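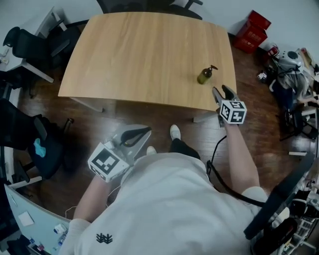

펌프병은 어떻게 액체를 위로 올릴까?

손을 씻을 때 쓰는 물비누나 머리를 감을 때 쓰는 샴푸는 펌프병에 담겨 있는 경우가 많습니다. 책상 위에 놓인 작은 갈색 병도 검은색 펌프가 달린 펌프병입니다. 이런 병은 윗부분을 누르면 주둥이로 내용물이 나옵니다. 병을 기울이지 않아도 되고, 뚜껑을 돌려서 열지 않아도 됩니다.

그런데 조금 이상하지 않나요? 액체는 원래 높은 곳에서 낮은 곳으로 흐릅니다. 컵에 담긴 물은 가만히 두면 절대로 저절로 컵 밖으로 올라오지 않습니다. 펌프병 안의 액체는 바닥 쪽에 있는데, 나오는 곳은 맨 위에 있습니다. 이 글에서는 펌프병 안에 어떤 부품이 들어 있고, 그 부품이 어떤 순서로 움직이는지 알아봅니다.

펌프병의 부품

펌프병의 뚜껑을 돌려서 빼 보면 긴 대롱이 딸려 나옵니다. 밖에서 보이는 부분은 얼마 안 되지만, 안쪽에는 여러 부품이 숨어 있습니다.

누름판: 손가락이나 손바닥으로 누르는 맨 윗부분입니다. 펌프 머리라고도 합니다.

주둥이: 누름판 옆으로 뻗어 나온 짧은 관입니다. 내용물은 이 관의 끝에서 나옵니다.

뚜껑: 펌프를 병의 목에 고정합니다. 안쪽에 나사 모양의 홈이 있어서 돌려서 잠급니다.

실린더: 펌프 한가운데에 있는 작은 통입니다. 한 번에 나올 만큼의 액체가 이 통에 들어갑니다.

피스톤: 실린더 안에서 위아래로 움직이는 마개입니다. 누름판과 이어져 있어서 누름판을 누르면 함께 내려갑니다. 실린더의 벽에 꼭 맞게 만들어져 액체가 옆으로 새지 않습니다.

용수철: 눌린 피스톤을 다시 위로 밀어 올립니다. 금속으로 만든 것도 있고 플라스틱으로 만든 것도 있습니다.

밸브: 액체가 한쪽으로만 지나가게 하는 문입니다. 보통 실린더 아래쪽에 하나, 위쪽에 하나가 있습니다. 아래쪽 밸브에는 작은 구슬이 쓰이기도 합니다.

대롱: 실린더 아래에 끼워진 긴 관입니다. 끝이 병 바닥 가까이까지 내려갑니다.

밸브는 한쪽으로만 열리는 문

펌프병을 이해하려면 밸브를 먼저 알아야 합니다. 밸브는 우리말로 ‘판막’이라고도 하는데, 우리 심장에도 판막이 있습니다. 심장의 판막은 피가 거꾸로 흐르지 않게 막아 줍니다. 펌프병의 밸브도 비슷한 일을 합니다.

구슬 밸브를 예로 들어 봅시다. 대롱과 실린더가 만나는 곳에 구멍이 있고, 그 위에 구슬이 얹혀 있습니다. 아래에서 액체가 올라오면 구슬이 살짝 떠오르고, 그 틈으로 액체가 지나갑니다. 위에서 아래로 미는 힘이 생기면 구슬이 구멍에 딱 붙습니다. 그러면 길이 막혀서 액체가 대롱으로 되돌아가지 못합니다.

욕조의 물마개를 생각해도 좋습니다. 물이 위에서 누르고 있으면 마개는 구멍에 꼭 끼어 있습니다. 손으로 마개를 들어 올려야 구멍이 열립니다.

누를 때 일어나는 일

1. 손으로 누름판을 누르면 피스톤이 아래로 내려갑니다.

2. 실린더 안의 공간이 좁아집니다. 안에 있던 액체가 밀리면서 압력이 높아집니다. 압력이란 어떤 면을 누르는 힘의 세기를 말합니다.

3. 아래쪽 밸브는 닫힙니다. 액체가 병 쪽으로 돌아갈 수 없습니다.

4. 위쪽 밸브가 열립니다. 액체는 열린 길을 따라 위로 올라갑니다.

5. 액체가 주둥이를 지나 밖으로 나옵니다.

이때 용수철은 눌려서 짧아져 있습니다. 손을 떼기 전까지 용수철은 계속 원래 길이로 돌아가려고 합니다.

손을 뗄 때 일어나는 일

1. 용수철이 늘어나면서 피스톤을 위로 밀어 올립니다. 누름판도 같이 올라옵니다.

2. 실린더 안의 공간이 넓어집니다. 그래서 실린더 안의 압력이 낮아집니다.

3. 위쪽 밸브가 닫힙니다. 주둥이 쪽에서 공기가 거꾸로 들어오지 못합니다.

4. 아래쪽 밸브가 열립니다.

5. 병 속의 액체가 대롱을 타고 올라와 실린더를 채웁니다.

이제 실린더에는 다음번에 나올 액체가 준비되어 있습니다. 누름판을 다시 누르면 앞의 과정이 되풀이됩니다.

누가 액체를 밀어 올릴까?

손을 뗐을 때 액체가 대롱을 타고 올라오는 모습은 마치 펌프가 액체를 잡아당기는 것처럼 보입니다. 실제로 액체를 밀어 올리는 것은 공기입니다.

우리 주위에는 공기가 가득합니다. 공기는 눈에 보이지 않지만 무게가 있고, 모든 물체의 겉면을 누르고 있습니다. 이 힘을 대기압이라고 합니다. 병 안에 있는 공기도 액체의 윗면을 누릅니다.

평소에는 실린더 안과 병 안의 압력이 비슷해서 액체가 움직이지 않습니다. 피스톤이 올라가면 실린더 안의 압력이 더 낮아집니다. 그러면 병 안의 공기가 액체를 누르는 힘이 이깁니다. 눌린 액체는 압력이 낮은 쪽, 곧 대롱 위쪽으로 밀려 올라갑니다.

빨대로 주스를 마실 때도 똑같은 일이 일어납니다. 입으로 빨대 속의 공기를 빨아들이면 빨대 안의 압력이 낮아집니다. 컵 위의 공기가 주스를 눌러서 빨대 속으로 밀어 올립니다.

공기도 병 안으로 들어가야 해요

액체가 밖으로 나가면 병 안에는 빈자리가 생깁니다. 그 자리를 공기가 채우지 않으면 병 안의 압력이 점점 낮아집니다. 그러면 액체를 밀어 올릴 힘이 모자라서 펌프가 잘 움직이지 않습니다. 얇은 병이라면 옆면이 안쪽으로 찌그러질 수도 있습니다.

그래서 많은 펌프에는 공기가 드나드는 작은 길이 있습니다. 누름판을 누를 때 이 길이 열려서 바깥 공기가 병 안으로 조금 들어갑니다. 아주 작아서 겉에서는 잘 보이지 않습니다.

공기가 들어가지 않게 만든 특별한 병도 있습니다. 이런 병은 바닥에 움직이는 판이 있어서, 내용물이 줄어든 만큼 판이 위로 올라옵니다. 공기에 닿으면 쉽게 상하는 화장품을 담을 때 씁니다.

새 펌프병은 왜 여러 번 눌러야 할까?

새로 산 펌프병은 처음 몇 번을 눌러도 아무것도 나오지 않을 때가 많습니다. 고장이 아닙니다. 실린더와 대롱에 액체 대신 공기가 들어 있는 것입니다.

첫 번째로 누르면 실린더 속의 공기가 나갑니다. 손을 떼면 대롱에 있던 공기가 실린더로 올라오고, 액체는 대롱의 중간쯤까지 올라옵니다. 이렇게 여러 번 누르는 동안 공기가 모두 빠져나가고 나면 그때부터 액체가 나옵니다. 대롱이 긴 큰 병일수록 더 여러 번 눌러야 합니다.

얼마나 들어 있을까?

펌프가 한 번에 내보내는 양은 실린더의 크기에 따라 다릅니다. 한 번 누를 때 2밀리리터가 나오는 펌프라면, 184밀리리터가 든 병은 92번 누를 수 있다는 계산이 나옵니다. 병에 든 양을 한 번에 나오는 양으로 나누면 됩니다.

184 ÷ 2 = 92

실제로는 이보다 적게 누르게 됩니다. 바닥과 벽에 남는 액체가 있고, 처음 몇 번은 공기만 나오기도 합니다. 반대로 누름판을 절반만 누르면 한 번에 나오는 양이 줄어서 누르는 횟수는 늘어납니다.

왜 갈색 병이 많을까?

가게에 가면 투명한 병도 있고 하얀 병도 있고 갈색 병도 있습니다. 갈색 병은 빛을 막는 일을 합니다. 햇빛에는 자외선이라는 눈에 보이지 않는 빛이 들어 있습니다. 어떤 물질은 자외선을 오래 받으면 색이나 냄새가 변합니다. 갈색 유리는 자외선을 많이 막아 줍니다. 약국에서 파는 약 중에도 갈색 병에 담긴 것이 있습니다.

물론 색이 예뻐서 갈색으로 만든 병도 있습니다. 병의 색만 보고는 안에 무엇이 들었는지 알 수 없습니다.

옛날에도 펌프가 있었을까?

펌프는 아주 오래된 도구입니다. 사람들은 약 2,000년 전에도 피스톤과 밸브가 있는 펌프를 만들었습니다. 그때의 펌프는 물을 퍼 올리거나 불을 끄는 데 썼고, 크기도 훨씬 컸습니다.

우리나라에서도 예전에는 마당에 손잡이가 달린 물 펌프를 둔 집이 많았습니다. 긴 손잡이를 위아래로 움직이면 땅속의 물이 올라왔습니다. 물을 푸기 전에는 먼저 물을 한 바가지 부어야 했는데, 이 물을 ‘마중물’이라고 합니다. 마중물은 피스톤 둘레의 틈을 막아 공기가 새지 않게 합니다. 그래야 펌프 안의 압력이 낮아져 땅속의 물이 올라올 수 있습니다.

해 보기: 투명한 컵으로 살펴보기

펌프가 움직이는 모습을 보려면 병 대신 투명한 컵을 쓰면 됩니다. 어른과 함께 해 보세요.

준비물: 다 쓴 펌프병의 펌프, 투명하고 깊은 컵 두 개, 물, 물감이나 식용 색소, 수건

1. 펌프를 병에서 빼고 미지근한 물로 헹굽니다. 대롱 속에 남은 비누도 물을 여러 번 눌러 내보냅니다.

2. 컵 하나에 물을 8센티미터 높이로 붓고 색소를 조금 풉니다.

3. 펌프의 대롱을 물속에 넣습니다. 한 손으로 펌프의 뚜껑 부분을 단단히 잡습니다.

4. 주둥이를 빈 컵 쪽으로 돌립니다. 얼굴이나 친구 쪽으로 돌리지 않습니다.

5. 누름판을 천천히 눌렀다가 천천히 놓습니다. 대롱이 반투명하면 색깔 물이 올라오는 모습이 보입니다.

6. 대롱 끝을 물 밖으로 꺼낸 다음 다시 눌러 봅니다. 이번에는 무엇이 나오나요?

7. 대롱을 다시 물에 넣고, 몇 번 눌러야 물이 나오는지 세어 봅니다.

컵은 위가 열려 있어서 공기가 언제나 물을 누르고 있습니다. 그래서 병에 꽂지 않아도 펌프가 움직입니다. 실험이 끝나면 책상에 흘린 물을 수건으로 닦습니다. 바닥에 떨어진 물도 닦아야 미끄러지지 않습니다.

펌프가 안 나올 때

누름판이 올라오지 않아요. 새 병은 누름판이 잠겨 있을 수 있습니다. 화살표가 그려져 있으면 그 방향으로 돌려 봅니다. 잠긴 것이 풀리면 누름판이 올라옵니다.

눌러도 아무것도 안 나와요. 남은 양이 적어서 대롱 끝이 액체에 닿지 않는 것일 수 있습니다. 병을 조금 기울이면 액체가 한쪽으로 모입니다.

주둥이가 막혔어요. 물비누가 주둥이 끝에서 말라 굳으면 구멍이 좁아집니다. 따뜻한 물에 잠깐 담갔다가 닦습니다. 막힌 채로 세게 누르면 액체가 엉뚱한 쪽으로 튈 수 있습니다.

액체가 옆으로 새요. 뚜껑이 비뚤게 잠겼는지 살펴봅니다. 풀었다가 똑바로 다시 잠그면 됩니다.

다 쓴 펌프병 버리기

펌프병은 여러 재료로 되어 있습니다. 병은 유리나 플라스틱이고, 펌프 안에는 금속 용수철이 들어 있을 수 있습니다. 그래서 병과 펌프를 나누어 버려야 합니다. 병은 속을 물로 헹구고 재료에 맞게 내놓습니다. 펌프는 사는 곳에서 정한 방법을 따릅니다. 상태가 좋으면 깨끗이 씻어서 말린 뒤 같은 종류의 비누를 다시 담아 써도 됩니다.

다른 것을 담을 때는 병에 이름표를 붙입니다. 세제처럼 먹거나 몸에 바르면 안 되는 것은 원래 들어 있던 통에 그대로 둡니다.

낱말 풀이

압력: 일정한 넓이를 수직으로 누르는 힘.

대기압: 공기가 물체를 누르는 압력.

실린더: 속이 빈 둥근 기둥 모양의 통.

피스톤: 실린더 안을 오가며 액체나 기체를 미는 부품.

밸브: 액체나 기체의 흐름을 열고 막는 장치.

마중물: 펌프로 물을 끌어 올리려고 먼저 붓는 물.

더 생각해 보기

분무기는 펌프병과 비슷한 부품으로 되어 있지만 물이 안개처럼 나옵니다. 주둥이의 구멍이 어떻게 다를까요?

거품이 나오는 손 세정제는 병 안에서는 묽은 액체입니다. 거품은 어디에서 만들어질까요? 펌프 안에 작은 그물이 들어 있다는 것이 힌트입니다.

집에 있는 물건 중에서 펌프가 들어 있는 것을 더 찾아보세요. 자전거 바퀴에 바람을 넣는 도구도 펌프입니다.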